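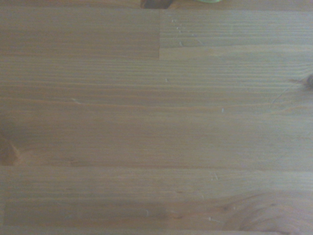
Tritton, Mar 16, 2022

Figure 3. Light-colored wooden tabletop made of glued strips, with the grain running along the length of each strip.

4. Complaints and the heating season

4.1 Source of the records

The repair records come from the rental company Drestar, which supplies furniture to offices and student houses in Tritton and Gilbert. The company gave us 3,675 service tickets. After the removal of double entries and of tickets about chairs and shelves, 482 tickets remained which concern tables only. Each ticket has a date, a postal area and a short free text written by the customer. The texts were read by both authors separately, and where our coding was different we discussed the ticket until we agreed. For 396 tickets the coding was the same at first reading.

A difficulty was the vocabulary. Customers use the word "crack" for an open joint between two strips, for a split inside one strip, and sometimes only for a scratch in the varnish. We therefore kept the category "crack, not specified" and did not try to guess. Tops of the kind in Figure 3 were coded as solid softwood; veneered boards were a separate group and are treated in Section 5.

4.2 Results by month

Tickets about open joints are rare in the warm part of the year. They begin to rise when the heating is turned on and they reach the highest level in December. This agrees with what is commonly known about wood, that it shrinks across the grain when the air becomes dry and changes very little along it. In Gilbert the rise is weaker than in Tritton. We can offer only a partial explanation. Many of the houses in Gilbert are older and less tight, so the indoor air may stay more humid, but we had no measurements from inside the rooms.

Tickets about sticky or dull surfaces show no clear season. Radek Malý suggested that they follow the change of tenants, when the tables are cleaned with stronger products than usual. The dates of moving in and out were available to us for one building only, the Dravik residence, and 90 tickets from this building are not enough to decide the question.

4.3 Limits

A ticket is not the same as a damage. Some customers report every small change, and others wait until the contract is finished. Alfredo Macapagal, who coded the older tickets, also noted that the free texts became shorter after the company introduced its online form, so a comparison between years should be made with care. For this reason we compare months inside the same year and give no trend over the whole period.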